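4.3 Checking the table plane before planning

The Zundirus planner treats the tabletop as a flat collision surface. If its height is wrong in the scene file, the planner will either refuse low grasps or let the gripper tip pass through the table. Do this check each time you load a new room or change the surface texture.

Before you start: the scene server must be running and the arm model loaded. You do not need a camera stream.

1. Open the Scene tab and select your room file.
2. Click Reset Arm. Wait for the joint readout to stop changing.
3. Set Plane Source to Manual. Enter the table height from the room file.
4. Set Tip Clearance to 22 mm.
5. Click Move to Check Pose. The arm bends at the elbow and brings the gripper down close to the tabletop, to one side of the base.
6. Compare the Tip Height value with the clearance you entered. A difference of 4 mm or less is fine.
7. Click Save Plane. The file is written to the room folder as plane.cfg.

Note: Reset Arm does not clear attached objects. Use Detach All first if you ran a grasp earlier in the session.

Caution: Do not run step 5 with Collision Checking turned off. The simulator will accept the move, and the saved path can later be sent to a real arm.

Patterned surfaces

If Plane Source is set to Depth, a fine repeating texture can upset the stereo matcher. The fitted plane then tilts toward the far corner of the table. Raise Match Window to 7 and run the fit again, or stay with Manual.

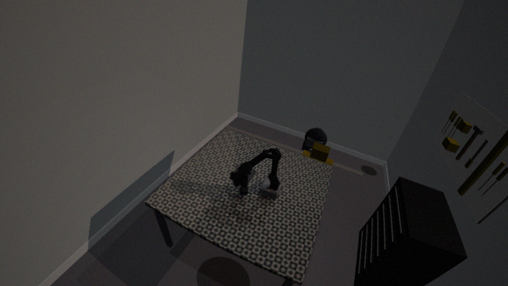

Linnea Rønning: Raising the window fixed the tilt for me, but the fit got a lot slower. I ended up using Manual for the height and Depth only for objects. Would be good if the guide said you can mix the two.

Mixing sources is supported from the October release. Set Plane Source to Manual, then open Objects and set Object Source to Depth. Error 266 at this point means plane.cfg is missing; go back to step 7.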